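**Do simulated runs count toward a safe-handling checklist?**

Posted by **cludadar**

We're a small shop and we're putting together house rules for two-handed robot work: pick up a cup, open a drawer, that sort of thing.

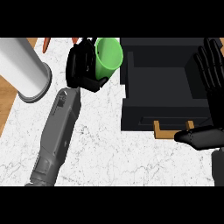 My problem is with item 4 on our draft. It says a task is cleared for the real bench once it has passed 500 runs in simulation. Conall Mac Carthaigh, who wrote the draft, got the number from a talk and can't say where the speaker got it. We have 183 runs so far and I'm being asked to sign off early because "the trend is good." I don't buy it. Is there an actual standard that says how many simulated runs are enough? And should a run where one hand holds a cup near a cabinet while the other goes for the handle be logged as one task or two?

---

**Westcombe**

I've never seen a standard with a number like that in it, and I'd be suspicious of one. The general robot safety standards ask you to do a risk assessment of the real cell: real speeds, real forces, real people walking by. A simulator doesn't know your drawer sticks.

What I'd put in place of item 4:

- Write down what counts as a failure before you start. A cup that touches the cabinet wall is either a fail or it isn't.
- Vary things between runs. If the cup and cabinet start in the same spot every time, you have one test repeated 183 times.
- Keep the failed runs. We threw ours out for most of July and had to redo the lot.
- First real runs at reduced speed, with someone on the stop button and no hands on the bench.

Log it as one task if both hands move together. Two separate passes tell you nothing about the arms getting in each other's way.

And don't sign early. If the rule says 500, either run 500 or change the rule in writing.

---

**Bouazza**

500 is fine, everybody uses something like that. We did 84 and had no trouble.

---

**Jolo**

"No trouble" over how many hours on the real thing, though? I'd want to see that log.

I mostly agree with Westcombe, except on speed. Reduced speed hides problems too. A grip that holds a cup when the arm crawls can lose it at working speed, so our sheet has 12 slow runs and then a second check at full speed behind the guard, signed by a different person. Also check what your simulator does about friction on the handle. Ours had it set far too high by default and the drawer task looked great until we fixed it.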